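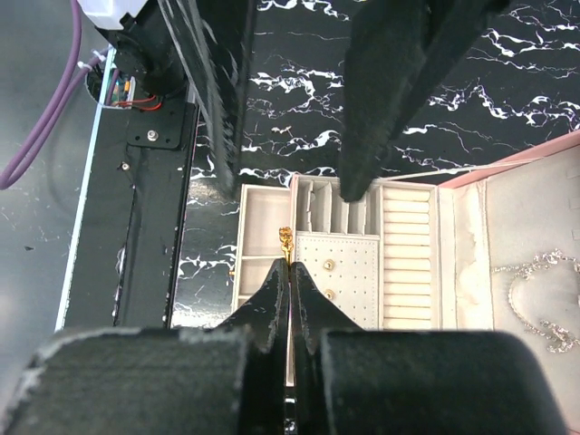

**Which finger pads should I order first?**
The soft black ones. Cheapest set, and they're what we ran most of our tests on. Get the stiff ones later if you find you need them.

**Which grippers did you compare?**
Two. The Juko two-finger and the Wurnar two-finger. Same arms, same controller, same pads where they'd fit. The Henao one is still in a box, waiting on an adapter plate.

**What's the small parts test?**
Jewelry. Studs and earrings in and out of a box with a holed panel, two arms working. Picked it bc the parts are small enough to show up any slop in the fingers. Our older test used M3 screws, too easy.

**How many tries?**
987 picks on the Juko, 232 on the Wurnar so far. Yes, lopsided. Wurnar showed up in December. Benvinda Meireles is catching it up, ask her for the raw sheet.

**So who's ahead?**
Juko on tiny stuff, fewer drops. Wurnar closes faster and is quieter. Don't quote us until the counts are closer.

**Do pads wear out?**
Yes, edges go first. They get fuzzy and scuffed, and grip on thin posts gets worse before it looks bad. We swap at 4,000 closes. Write the swap in the log, pelase.

**Why a wrist camera and not just the overhead?**
Overhead loses the part as soon as the fingers come down. Wrist view keeps the tips in sight the whole way. We record both anyway.

**Camera keeps dropping out?**
Check the cable tie nearest the elbow. Then the hub. Then restart the Mundico controller, fault 103 clears on its own after that.

**Can I book the setup?**
Any day but Tuesday. Email Fredy Ríos, say which gripper and wich pads you want mounted. Swapping takes half an hour so dont ask for both in one slot.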